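Call for participants: help us build a two-armed kitchen robot in a shared workshop

Posted by Guðlaug Thygesen for the Flirkard group

We are a small group that builds a robot in our free time, and we look for new people to join us from spring until October. The work is not paid. You get a key to the workshop, coffee, a shelf for your things and a lot of practice in mechanics, wiring and programming. If you have always wanted to build a robot at home but you have no space for it, maybe this is something for you.

What we are building

The robot is called Trình. It has two arms, and each arm ends in a hand with fingers. The goal is simple to say and difficult to do: it should help in a normal kitchen. It should take a glass from a dish rack and put it on the counter. It should fold a small cloth. Later it should also put fruit in a bowl without making marks on the fruit, but for this we need better control of the fingers than we have today.

The project started in the garage of Aldo Ferri, with one arm only and a power supply that was too weak. When the second arm came, the garage was too small, and we moved to the Jasadari workshop, where we share the rooms with other builders. Most of the code we have written ourselves. The program that plans the movements of the arms is called Julavero, and it is the part we are most proud of. It is also the part with the longest list of known errors.

At the moment the most work goes into the wrist and the fingers. There is a small camera at the wrist, and it looks down along the fingers. In the picture from it you can see the connectors under the wrist, a long finger, and past them the white marks on the floor. We want to use these marks to check where the arm is, and for that somebody must write the part that finds them even when the picture is blurred by movement.
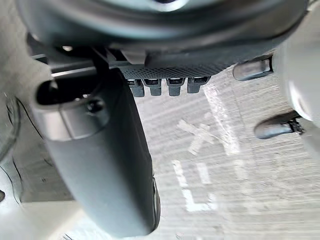 Who we are looking for

We have four open places. They are described one by one, but please don't be afraid if you fit only half of a description. Nearly all of us came for one thing and ended up doing another thing.

Place 1: Fingers and wrist. You like small mechanical parts and you have patience with small screws. You will work together with Hongjun Han on the finger joints, the collars and the fingertip pads. You should be able to read a simple technical drawing. It is good if you have used a 3D printer before, but we can also teach you that.

Place 2: Cables and power. You will make a plan for all the cables on the robot and on the floor, and then you will carry out the plan. We need labels, strain relief and covers. You should know how to solder and how to use a multimeter, and you must be strict about switching off before you touch anything. Randi Isaksson will show you the present drawings. Some of them are old and must be done again.

Place 3: Vision. You can program in Python and you have worked with camera pictures before, at school, at work or for yourself. The first task is the floor marks which I wrote about earlier. The second task is to find a clear glass in a steel sink, and we know that this is a hard one. Experience with calibration is a big plus.

Place 4: Testing and notes. This place is for a person who likes order. You will run the same movement again and again, write down what happened and tell the programmers when they have made something worse. You don't need to program. You need to write clear English and be able to say "stop" in a loud voice. The list of test runs has 1033 lines today, and it needs somebody who will take care of it.

How we work

We meet two evenings a week, and we ask that you come to at least one of them. An evening takes three hours, often longer if something is almost working. We begin with a short talk in which everyone says what they want to do, and after that we divide into pairs. A new person always works in a pair with an older member for the first month.

Tests are done in the room with the sink, where we have put tape on the carpet. The robot reaches forward over the floor with both hands open and facing each other, and from this position most of our movements begin. The long white counter is to the right. When the arms have power, you stay behind the line that the operator tells you, and you don't step forward to pick up a thing that was dropped. Please wear closed shoes. The person at the computer is the only one who starts a movement.

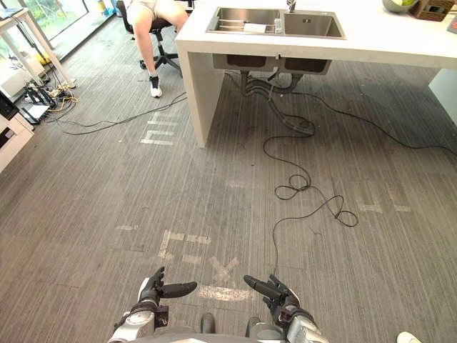 Photo: Flirkard group / Jasadari workshop

As you can see, there are a good number of cables on the carpet, so the person who takes Place 2 will not be without work.

What we ask from you

You must be 18 or older. You should live near enough to come every week. We speak English in the group, and for most of us it is the second or third language, so nobody will correct your grammar. Each member pays a small monthly fee to the workshop for electricity and rent. If the fee is a problem for you, write it in your message and we will find a way.

You keep the right to everything you design yourself, but we ask that the other members may use it in Trình also after you leave. Drawings and code are kept in one common archive.

How to apply

Write a short message to Ylva Lunde through the contact form on the workshop page, with "Trình" in the subject line. Tell us which place interests you, which evenings you are free and one thing you have built or repaired. It can be a very small thing. A photo of it is welcome. We don't need a CV and we don't need grades.

The last day to apply is 21 February 2020. After that we invite people to visit us on a normal working evening, so you can see the robot and decide if you like the group. Everybody who writes will get an answer, also if the places are already taken.

Questions about the mechanics can go to Hongjun, and questions about the programs to Aldo. Please use the same form and write the name at the top.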